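News > Home & Nursery > Media Releases

Search this site Enter keywords Go

Lestix puts breakfast on the muslin, where it was going to end up anyway

30th May

Lestix, the nursery linen label, has added a fried egg print to its range of crinkled muslin cloths. The company considered a tasteful sage leaf and decided the country had enough of those.

The new cloth is cream, with eggs outlined in blue-grey and yolks in a warm orange. Designer Hwa-young Kwak drew them at her own kitchen bench after a run of mornings in which her twins wore more of their breakfast than they ate.

"Every parent we spoke to owned a beautiful plain cloth and was frightened of it," said Kwak. "I wanted one that looked as though the worst had already happened."

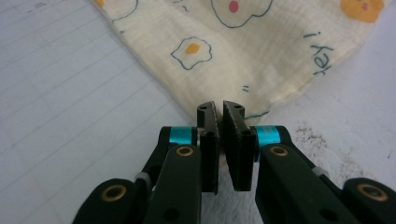 Muslin creases, and Lestix has given up apologising for it. The crinkle is part of the weave, ironing is a waste of a nap time, and the care label says so in slightly politer language. Cloths can be machine washed with the rest of the family's colours and pegged out by a corner.

The print went through 15 drafts. Joris Geerts, who looks after production, admits that several of the early eggs resembled clouds, and one a map of Tasmania. It was popular in the office and has been retired.

A first run of 800 cloths goes to Kutilden, the family store at Sakgate, with online orders opening later. Shoppers can take one home singly or in a pack of 2, the second being for when the first is in the wash, under the pram or at Nan's.

"We put a pile on the counter to see what would happen," said Kutilden buyer Mi-kyung Bang. "A man bought one as a tea towel. We've decided that's his business."

Toast is under discussion.

Stockist enquiries: Bo-ram Yeo, Lestix, quoting range number 3621.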